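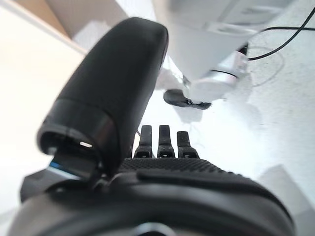

Laut Burgi Rüegg fehlte in der letzten Fassung der Hinweis, dass die Tischplatte vor dem Einräumen auszurichten sei; sie habe alles zweimal aus- und wieder eingeräumt. Der Schritt ist jetzt vorangestellt.

4.2 Arbeitstisch Skokard aufstellen und einräumen

1. Tisch an den vorgesehenen Platz stellen. Wandabstand mindestens 100 mm.
2. Stellfüße so weit herausdrehen, dass die Plattenoberkante auf 716 mm liegt. Kontermuttern noch nicht anziehen.
3. Wasserwaage längs und quer auflegen, Füße einzeln nachstellen.
4. Kontermuttern anziehen. Messung wiederholen — die Platte kann sich dabei leicht verziehen.
5. Oberfläche mit einem trockenen, fusselfreien Tuch abwischen.
6. Schwere Teile über den Tischbeinen ablegen, leichte in der Mitte.
7. Kleinteile in die Einsätze Clumon sortieren. Füllhöhe höchstens 30 mm unter dem Rand.

Hinweis: Einsätze der älteren Baureihe sind 47 mm breit und passen nur in die vordere Schiene.

VORSICHT
Quetschgefahr beim Absenken. Den Tisch zu zweit anheben und nicht an der Platte fassen, sondern am Rahmen.

Beschädigung der Oberfläche. Behälter anheben, nicht schieben. Keine lösemittelhaltigen Reiniger verwenden.

Nach zwei Wochen Gebrauch sind die Kontermuttern nachzuziehen. Zum Umräumen siehe 4.3.

Clurudix — Technische Dokumentation, Redaktion: Hanan Haddadin | © Clurudix | Nach oben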